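Budgeting for the Work, and Then for the Machine

An opinion on equipment planning in residential care and housekeeping services

When a service decides to buy automated equipment, the first figure placed on the table is almost always the price of the equipment. It is an understandable place to begin. A price can be obtained by telephone, it can be compared with another price, and it fits in a single cell of the annual estimates. I wish to argue that it is the wrong place to begin, and that organisations in our field should prepare the budget for the work before they ask for any quotation at all.

The occasion for these remarks is the planning round for the residences at Ditudstead, where robots for folding garments and making beds have been proposed for the next period of capital spending. The proposal covers 40 bedrooms and asks for 8 units. It is carefully written. It sets out purchase, delivery and a service contract of four years. It says very little on the subject of beds.

Beds are where the money will go. A resident's room is furnished by the resident, and the bedding is chosen for comfort and for liking. A machine that performs well on a flat white sheet in a supplier's showroom must also perform on a quilt with a flowered pattern and several bands of strong colour, with other cloth heaped at the head of the bed and a soft, shaggy item lying to one side. 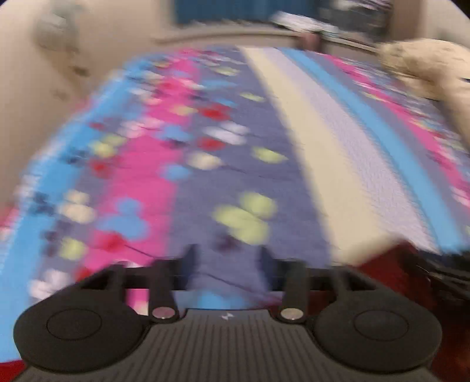 Rosaura Ayala, on reading a draft of this essay, replied that I was asking a small service to carry out research before it was allowed to spend its own money. Most managers, she wrote, have a fixed sum and a closing date in December, and a sum left unspent is a sum withdrawn. She would sooner buy two units on a modest contract and learn from them than spend a season writing down what residents keep on their beds.

I accept the point on closing dates, and I have some sympathy with the rest. A small first purchase can be a sound way of learning. My difficulty is that it is seldom entered in the estimates as learning. It is entered as capacity, with hours of staff time deducted against it from the first month, and when those hours do not appear the shortfall is met from the linen budget or from overtime. If two units are bought in order to learn, the estimates should say so, and should show no saving against them for the first year.

There is also the matter of what is being handled. Sheets and towels belong to the service, and they can be standardised by a purchasing decision. Clothing cannot. A ribbed knitted jumper stretches when it is lifted by a corner, its sleeves do not lie where they are put, and it may be of a weight and thickness quite unlike the garment that comes after it. It may also be set down on a blanket that is itself thick, soft and striped, so that the surface beneath the garment gives as readily as the garment does. 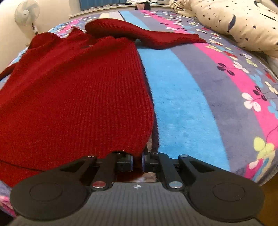

For planning purposes, therefore, I would separate the request into two lines. The first would cover linen owned by the service, where volumes are known and the cost of an error is the cost of a second attempt. The second would cover residents' own clothing, where an error may mean a damaged article, a complaint and a replacement. The two lines carry different risks and should be approved separately, if necessary in different years. In the Ditudstead proposal they are combined, and a single rate of use is applied to both.

The same caution applies to the rate itself. The proposal assumes that each unit will be at work for 33 hours a week. I have not been able to find the basis for this figure. Rooms are occupied. Residents rest in the afternoon, receive visitors and close their doors, as they are entitled to do. A unit that waits in a corridor costs as much as a unit that works, and the corridor space has a cost as well — one that rarely appears in any column.

Dalibor Polák has suggested that leasing would answer these objections. It would answer some of them. A lease reduces the loss if the equipment proves unsuitable, but the training of staff, the changes to storage and the time of whoever is called when a machine stops must be paid for under either arrangement. Those costs should be estimated by the people who make the beds now, and their hours in preparing the estimate should be paid.

I would ask that the present request be returned for revision, with linen and clothing divided, the weekly hours explained and the first year shown without savings. The supplier's quotation can be attached at the end.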